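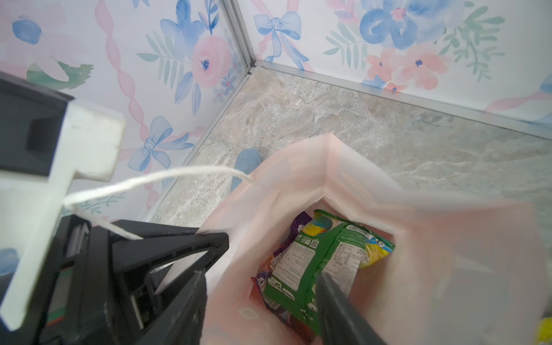

*Wrist view: one finger inside the pink gift bag, tip against the green packet, with the string handle up by the bracket.*

# pleder-bag

Recordings and notes from Pleder, a small arm with a parallel gripper that we are building in the shared workshop at Trudmont. The job in this set is handling snack packets in and around paper gift bags. It is a hobby project, worked on in the evenings, and the files are put here mainly so that the three of us have the same copy.

Last change to this file: Jan 19, 2020

## What is in the set

The set holds 205 episodes. Each one is a single attempt, started and stopped by hand with the foot switch. An episode folder contains:

- `wrist/` – frames from the wrist camera
- `joints.csv` – joint angles and gripper opening, one row per frame
- `note.txt` – whatever the operator typed afterwards, sometimes nothing

Frame rate is 30 per second. Most episodes are short, and the longest runs to nearly 36 seconds. There is no depth and no sound. A fixed side camera was planned but the mount was never finished, so the wrist view is all there is.

## Hardware

The gripper body and fingers are black plastic, with truss-type side plates. Ryota Iwasaki drew the plates and has changed them several times; the drawings in `cad/` are the current ones and the older ones have been deleted. The white bracket on the side is a separate part. It has a cutout notch and shows at the left of the picture, so please do not mask it out as background.

The controller board is from Liltico. We run it on the bench supply with the current limit turned down, because a stalled finger will otherwise heat the motor before the software notices. If you copy the build, set the limit before you plug in the gripper.

Spare parts are in the Hayashi drawer under the long bench. Screws for the finger plates are M3. Do not use the longer ones from the same drawer, as they foul the linkage when the jaw closes.

## Setting up

1. Stand the bag on the floor inside the corner panels, open end up.
2. Put the packets in, or beside it, according to the line in `tasks.txt`.
3. Drive the arm to the home pose and wait for the beep.
4. Press the foot switch and start.
5. Press it again when the arm is back home, or when you give up.

The floor has a grey and beige marble pattern and the two panels are printed with roses, blue flowers and bows. Keep other things off the floor if you can. Where something else was left in view, it stays in the data and has not been edited out.

## Labels

Every episode has one label in `labels.csv`:

| Label | Meaning |
|---|---|
| `ok` | task line completed |
| `drop` | packet gripped, then lost |
| `miss` | finger closed on nothing |
| `bag` | bag tipped, torn or dragged |
| `snag` | a handle caught on the gripper |
| `stop` | operator ended it early |

Daichi Kubo labelled everything from the wrist frames and Renji Yagi went through the list a second time. Where they disagreed the label has a `?` after it. If two labels could apply, the one that happened first was used, so a `snag` that later tipped the bag is still `snag`.

## Known problems

- Paper bags move a lot when the finger goes in. The walls blur in many frames, and anything that looks for the rim by its edges will lose it.
- The string handles are thin and white. Against the pale parts of the panels they can be very hard to see. We tried taping them down and stopped, as the tape pulled the paper.
- `joints.csv` is one row short in 6 episodes. They are listed in `short.txt`. Repeat the last row and they load normally.
- The gripper opening is in motor units. Haruto Kamata has a table for converting it to millimetres but it was measured on the old fingers and is not included.
- Exposure is automatic. Brightness jumps when the gripper goes down into a bag.

## Use

Fine for trying out grasp detection or simple imitation code. It is one room, one arm and a few kinds of packet, so do not expect a model trained on it to work on your own bench. Packets have printed text and codes on them which may be partly readable. No people were recorded on purpose; tell us if you find a hand or a face.

The loader in `tools/` was written by Peter Hájek. It needs Python 3 and NumPy:

```
python tools/load.py --episode 12 --show
```

## To do

- side camera mount
- new opening table for the current fingers
- more episodes with the bag lying down, planned for April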